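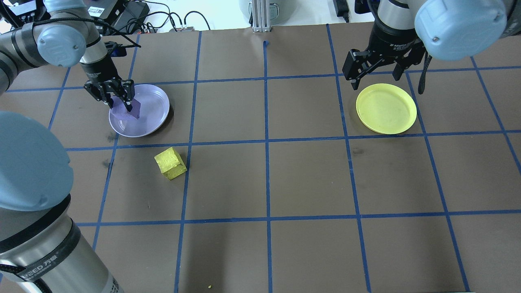 Speaker notes: Sorting as we go, or what we learned moving a town library
Talk for the Graldale regional library meeting, 2024-04-16
Speaker: Ifeoma Akinola, Worbridge Public Library

Opening

Say hello, thank Chaltu Weldu for the invitation. Mention that the slides will go up on the meeting page. Questions at the end, but stop me if a term makes no sense.

Start with the short version. Last October we moved the Worbridge library out of the old school on Mill Street and into the former post office. The move took 17 working days. We planned for 12. Most of the extra time went to one decision, and I'll get to that in the second part.

Who we are: one main floor, a children's room, a local history room with its own lock. Five staff. The people in this room run buildings that size or smaller, so I'm skipping anything that needs a moving contractor with a warehouse.

Part 1: Before the first box

Measure shelves, not books. We had a catalog count and it was close to useless for planning. A count tells you how many items you own. It doesn't tell you how many feet they take up, and the picture books and the atlases throw the average off in opposite directions.

Kelechi Ajayi walked the old building with a tape measure and wrote the filled length of every shelf on a card. The cards stayed on the shelves until moving day. Two afternoons of work. Do this even if you do nothing else I mention.

Then draw the new floor. Ours was pencil on graph paper. Ngozi Yusuf tried a free floor plan program and went back to the paper after a week.

Leave room to grow on each shelf. We left a quarter of each shelf open in fiction and less in reference, where we buy very little now.

Ask here: who has moved in the last five years? Wait for hands. If Gollstead is in the room, ask how they handled the newspapers.

Part 2: Weeding

The decision I mentioned. We put off weeding until after the move. The thinking was that patrons would be upset enough about the closure without seeing discarded books in the lobby.

Result: we packed, carried and unpacked more than 1,000 books that we then withdrew in the first month. Some 50 boxes. At the pace we were going, that was close to two full days of lifting.

If you weed first, allow time for the catalog work too. Withdrawing the book from the shelf is quick. Withdrawing the record is slower, and it has to be done or you'll be searching for ghosts after you reopen.

Don't read out the full weeding criteria. They are on the handout. Point to the line on duplicate large print, which people always ask about.

Part 3: Packing and labels

Small boxes. A large box of books can't be lifted safely by one person, and it will be lifted by one person anyway.

Every box got a label on two sides: range, shelf, and sequence. Example to read aloud: R4, S3, box 2 of 5. We used one marker color per room. Green for children's, black for adult, red for local history.

Mistake: we labeled the lids on the first day. Lids get swapped. Ngozi found out when a box marked biography was full of cookbooks. Relabeled 76 boxes the next morning.

Local history went last and came in first. Amarachi Ekwueme rode with it both trips. Anything with a donor agreement, check the agreement before you move it. One of ours required written notice to the family, and we sent that late.

Drink of water. If behind on time, skip to Part 5.

Part 4: Telling people

Closure dates on the door, on the website, in the water bill insert. The insert reached the most people. The deadline for it was six weeks out, and we almost missed it.

We stopped all due dates for the closure. Staff worried that books wouldn't come back. Returns in the first week were heavy but we saw no rise in losses.

Holds were the real complaint. We ran a pickup table at the Sima Street community center two evenings a week. It was busy enough that we should have run three.

Part 5: Opening again

Open before you're finished. We opened with the back office still in boxes and the DVD section on book carts. Patrons asked where the restrooms were. They didn't ask about the carts.

Signs: print temporary ones, watch where people get lost for a month, then order the permanent ones. We moved the large print section twice in that month.

The book drop was installed facing the wrong way for drivers. It's still facing the wrong way. We have a quote to turn it.

Questions

Likely ones: cost (on the handout, page 2), insurance in transit (ask your town clerk, ours had a rider), whether we used a book train or human chain (no, too much traffic on Mill Street).

Leave the shelf cards on the front table so people can take one home. Collect the sign-in sheet for Chaltu before lunch.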